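The Dark Pile

I sort my laundry into three heaps, and two of them behave. Towels fold themselves, more or less. The pale stuff I can see. And then there is the dark pile, which in our apartment means navy, nearly-navy, charcoal and black, and which sat on the chair by the bedroom window for most of June while I walked around it.

I write about housework for a living, so you'd think I would be over this. I'm not! Give me a black T-shirt at nine in the evening and I will turn it over four times looking for the front. The neck and the hem look the same, the side seams vanish, and half the time I fold it inside out and only find out when I'm wearing it at the bus stop.

So I spent part of the summer getting good at dark shirts (or better, anyway). I started with the surface, which I'd never given a thought to. I'd always folded on the bed, because the bed is big and it's right there. But a bed gives. You press down to get a crease and the whole mattress goes with you, and the shirt slides off toward the pillows. A table is so much better. A table with a cloth on it is better still, as long as the cloth is stretched tight and can't travel. A bare tabletop lets thin fabric skate all over the place, and a bit of fuzz underneath holds it where you put it.

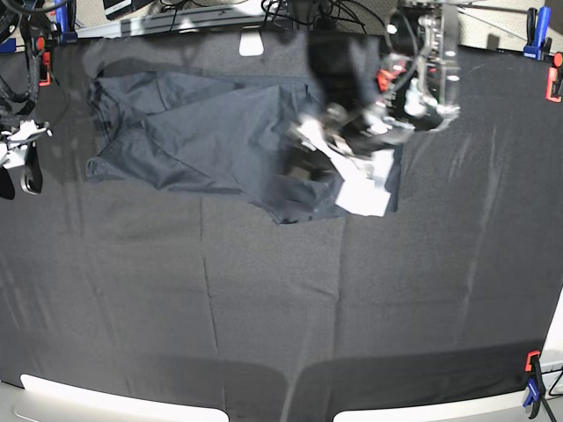 Navy on gray, in a crumpled heap: a cloth clamped flat at the edges makes a good surface for thin fabric.

Clamps, by the way, are the best thing I bought all year. Mine came from Hovon, the hardware place at the bottom of our hill, and they're the little ones meant for picnic tablecloths. I'd been using tape. Don't use tape.

Then you have to find your way around the garment, and my whole trick is to stop looking for the shape and look for anything pale. A care label, a bit of lining, the printed size inside the neck if there is one. On a dark shirt that scrap of white is the only landmark you get. Once I have it I know which way is up, and I can hook a finger under the collar and give the whole thing a shake. If the label has been cut out (my husband cuts them all out, he says they itch) I sew two stitches of white thread inside the back of the neck. It takes a minute per shirt and I did the lot in front of a movie.

Color matters too, and I mean the color of what's underneath. I had a lovely black cloth from Trulari that I used for weeks before it dawned on me why I was squinting. Black on black, you're folding by feel. You can do it, and there's something soothing about it, but you'll miss a sleeve that's doubled back under the body, and that sleeve will be a lump in the drawer forever. Gray is kinder. Oatmeal is kinder still, though it shows every speck of lint, and dark cotton sheds like a cat.

As for the fold, I've tried everything. The three-second one where you pinch and cross your hands and flip (very impressive at parties, hopeless with long sleeves). The upright one for drawers. The one with the plastic board, which I ordered from Dredumell and which now lives under the bed. What I've ended up with is plain and slow. Lay the shirt sideways, so the collar is at one hand and the hem at the other. Smooth from the middle out.

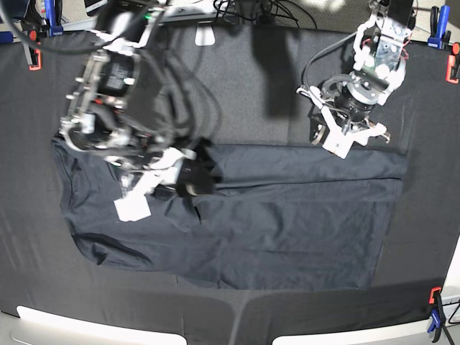 Bring the far edge over toward you in one long straight fold, and don't fuss with it until it's all the way across. This was my worst habit, the fussing. I'd see a pucker near the hem and pluck at it, and the plucking would make another one six inches over, and I'd chase it up and down the shirt like an air bubble under wallpaper. Now I pinch only where I need to lift, set it down, and flatten once with the side of my hand.

Sleeves go in after that, then hem to collar, and you're done. Thin fabrics with a bit of shine to them won't hold a crease whatever you do, so I roll those and tuck them down the side of the drawer.

I did wonder if a better laundry room would fix all this. Rattanakul, the kitchen and utility showroom across the river, has a fold-down table in the window for $307, with a felt top and a lip around the edge, and I've stood outside it more than once. But our hallway is the width of an ironing board, and the dining table with a cloth clamped to it does the same job between meals.

The chair by the window is empty at the moment. I've started sitting in it, and the light's good there in the mornings, so that's where the darning basket has moved to. Socks next. They're nearly all black.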